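Test Data and Its Failings: Preparing Tasks for the Skirkamton Schools Programming Contest
Speaker notes, second session for task setters
Speaker: Wiesława Witkowska, Test Data Group

Slide 1. Title

Welcome the delegates. State that the session runs for forty minutes and that questions are taken after slide 5 and again at the close. Printed copies of the checklist are on the side table. The session assumes that everyone present has written at least one task and has read the setters' handbook as far as chapter four.

Slide 2. Scope

The session concerns the input files against which contestants' programs are run. It does not concern the wording of statements, which Kiều Nông will cover in the third session, nor the choice of time limits except where these depend on the tests.

A task may have a sound idea and a clear statement and still give an unfair result. If the tests are weak, a wrong program receives full marks. If the tests break the limits promised in the statement, a correct program may be refused. The second fault is the more serious, and the contest rules treat it so: a weak test stands until the end of the round, while an invalid test is withdrawn at once and all programs are judged again.

Slide 3. The past season

Present the figures without comment first.

Tasks used across all rounds: 33
Test files prepared: 962
Programs submitted: 3242

Then explain. Two tasks were judged again during the round. In the first, a graph described as having no repeated edges contained one. In the second, the final line of a file lacked its line ending, and programs in one language read the last number as missing. Neither fault lay with the setter's own solution, which passed in both cases. Stress this point. A setter's solution often makes the same silent assumptions as the setter's generator.

Slide 4. Validators

A validator is a short program that reads a test file and confirms that it keeps every promise in the statement. From this season the Veltier judging system will not accept a task without one.

Points to make aloud:

The validator must be written from the statement, by someone who has not seen the generator. Where this is not possible, the setter must say so on the task sheet.

It must check structure as well as size. If the statement says that the graph is connected, the validator must walk the graph. If the statement says that the names are different, it must compare them.

It must be strict about spaces and line endings. Veltier compares the file byte by byte with the form the validator describes, and a stray space at the end of a line will be reported as an error.

It should be tested itself. Each task folder now has a place for files that are meant to be refused, and at least four are expected.

Slide 5. Worked case: the task "Vuka"

Read the short statement from the slide. A railway has n stations in a row. Each station has a fare, and a passenger may travel from station i to any station j with j greater than i, paying the larger of the two fares. Find the least total cost of travelling from the first station to the last in exactly k journeys.

The expected solution considers stations from left to right and keeps a stack of fares. A slower solution tries every pair of stations for every journey. A third group of solutions always moves to the cheapest station still ahead, and this is wrong.

Ask the room which tests would separate the three. Allow two minutes.

Answers to draw out: a large n with falling fares, which makes the slow solution visit every pair; a large n with all fares equal, where careless use of "less than" in place of "less than or equal to" empties the stack at the wrong moment; k equal to one; k equal to n minus one, so that every station must be used; a small case in which the cheapest station lies so near the end that too few stations remain for the journeys still to be made. The last of these was absent from the first version of the tests. Random files did not contain it, as a random fare list of any length seldom places its smallest value where it does harm.

Take questions here. If asked about the overflow fault, confirm that the largest possible answer did not fit in a 32-bit number and that the limits on the fares were left as they were, so that contestants would have to notice it.

Slide 6. Random tests and their place

Random files are useful for small cases, where several hundred may be compared with a slow and simple solution before the round. They are poor as large tests. A random tree is shallow, and a program that fails on a long chain will pass it. Two random strings seldom share a long part. A random set of intervals overlaps so heavily that most of them may be ignored.

Setters should write a generator with a named setting for each shape required, and should record the seed. The task "Ha" was submitted with files that could not be made again, and when the limit on n was lowered to 1810 the whole set had to be written afresh.

Slide 7. Grouping

Tests are now marked in groups, and points are given only when every file in a group is passed. Each group should match one stated limit. A group for small n must contain small versions of every difficult shape; otherwise a wrong method may earn points there by luck. The group for the full limits should hold no more files than are needed, as judging time is shared between all rounds.

Where one group contains another, this must be declared in the task sheet. Veltier will then skip the larger group when the smaller has failed.

Slide 8. Dates and duties

Complete task folders are due at the end of October. Each folder must hold the statement, the validator, the generator with its seeds, one expected solution, one slow solution and at least two wrong solutions, with a note of the group in which each is meant to fail. Folders lacking any of these will be returned unread.

The second reader has two weeks. During that time the setter should not change any file without notice, as the reader's results are tied to the version received.
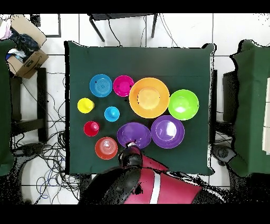
Once the second reader has signed the task sheet, the folder is locked and any further change must go through the Test Data Group in writing. Take remaining questions, then remind delegates that the third session begins at 2.15 in the same room.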